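4. 棚上整理タスクの収録と方策の再現手順

本章では、手持ちグリッパで収録した動作から棚上整理の方策を学習し、4.4節の評価値を再現するまでの手順を示します。グリッパの組み立てと内部パラメータの校正は3章で完了しているものとします。

4.1 準備するもの

・手持ちグリッパ(指の両面パッドとマーカーを装着済みのもの)
・収録用カメラと予備バッテリー
・Zunska収録ツールをインストールしたPC
・棚のある家具と、棚に置く日用品

家具の形は問いません。側板が曲面のものや、すき間のある縦板のものも使用できます。

4.2 収録

1. カメラの電源を入れ、レンズの汚れを拭き取ります。
2. グリッパを全開にし、左右の指のマーカーが両方とも映っていることをプレビューで確認します。
3. 指を全閉、全開の順に動かし、開閉幅の基準値を記録します。この操作は収録セットごとに必ず行ってください。
4. 棚の周囲をゆっくり見回すように動かし、地図作成用の映像を撮ります。
5. 棚の正面にグリッパを構え、静止した状態で録画を開始します。
6. 対象物を一つつかみ、指定位置に置いて指を開きます。
7. 開始時の位置まで戻り、録画を停止します。
8. 物の配置を変え、手順5から7を繰り返します。1セットは20エピソードです。

注意:陶器やガラスの器を対象にするときは、収録前に低い位置で把持を練習してください。ふたのある器は、ふたをつままず胴の部分を把持します。

注意:マーカーに指で触れないでください。汚れや反射があると開閉幅の推定が途切れます。

メモ:タオルなどの布は、エピソードごとに形を崩して置き直します。畳んだ状態だけで収録した方策は、丸まった布の把持に失敗しやすくなります。Kostbridgeでの予備実験(担当:Rochelle Pruitt)で確認した傾向です。

4.3 データの検査と学習

1. 録画をPCに転送し、収録ツールの「軌跡推定」を実行します。
2. 推定が途中で失われたエピソードには赤い印が付きます。印の付いたものは学習から除外します。
3. 残りのエピソードについて、開閉幅のグラフに欠落がないか目視で確認します。
4. 設定ファイルの乱数シードを1709、エポック数を400にします。
5. 学習を開始します。途中で停止した場合は、最後に保存された重みから再開できます。

注意:地図作成用の映像と本収録の間に家具を動かした場合、そのセットは使用できません。手順4.2の4からやり直してください。

4.4 評価

評価には、学習に使っていない配置を使用します。配置ごとに1回だけ実行し、対象物が棚板の上に自立または静置し、指が離れた時点で成功とします。やり直しは認めません。

本手順による方策は、20配置のうち11配置で成功しました。相対姿勢を入力から外した比較条件は同じ配置で4件の成功にとどまっています。失敗の多くは、背の高いボトルが布のすぐ後ろに立つ配置で起きました。布をつかむ際に指の外側がボトルに当たるためです。接近方向を制限する設定はこの評価では無効にしてあります。

メモ:評価の判定は二名で行います。本結果ではCorinne BellamyとVaughn Lindqvistが別々に判定し、食い違った試行は失敗として数えました。

4.5 配置の確認

録画開始時の見え方の参考として、図4-1を参照してください。布と容器の前後関係、棚板の位置、左右のマーカーの映り方を手元のプレビューと照らし合わせます。画角の外周が黒くなるのは正常です。

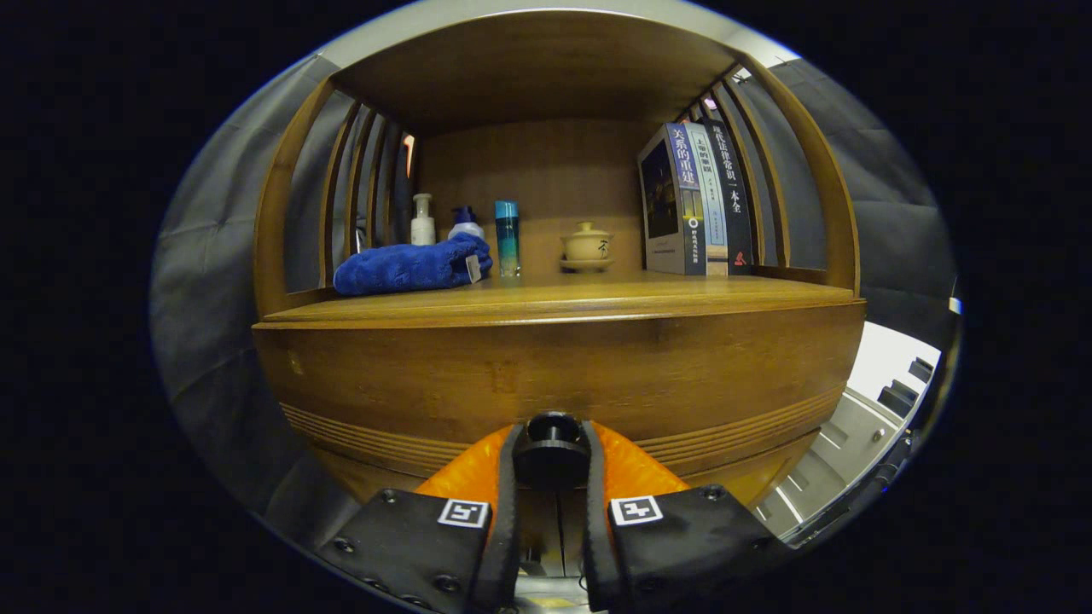
図4-1 棚の正面に構えたグリッパ。棚上にタオル、ボトル、ふた付きの茶器、本を配置。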